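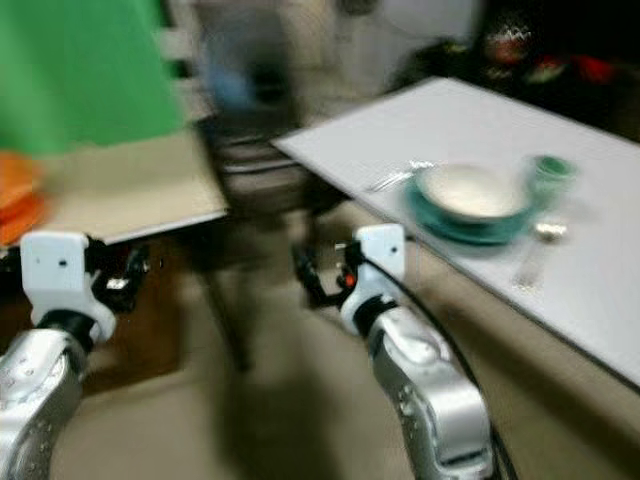
What surprised you most about the US when you first moved here?

Refills. I sat in a diner in March with one soda and kept waiting for someone to charge me for the other four.

duplessis_lollico wrote:
Seconded. I got up to pay after each one. The waitress thought I was trying to leave.

Fatus wrote:
For me it was strangers asking how I am and then walking off before I could tell them. Where I grew up, that question costs you 14 minutes and a chair.

mumirmont1064 wrote:
You two had it easy. I'd been taught that Americans never talk to their neighbors. Mine came over with a casserole and opinions about my lawn.

Fatus wrote:
Depends on the state. I've been in my building six years and the only greeting I get is from the elevator.

duplessis_lollico wrote:
Disagree, it depends on you. Have you tried saying hello first?

Fatus wrote:
To the elevator? Daily.

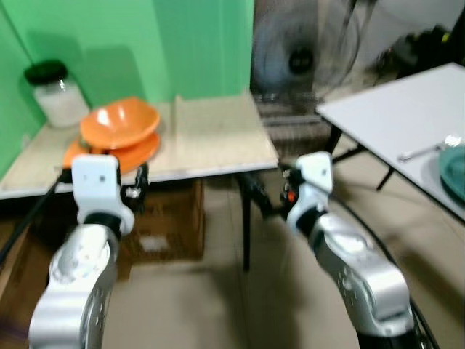 Re: Did school back home get it all wrong?

mumirmont1064 wrote:
Some of it. We were told everyone here was either a millionaire or sleeping in a car. My first landlord was somehow both.

duplessis_lollico wrote:
I don't buy the "they lied to us" line. My teachers had never left the country - they were guessing, same as people here guess about us. A coworker asked if we had refrigerators.

Fatus wrote:
Did you?

duplessis_lollico wrote:
We had two. One worked.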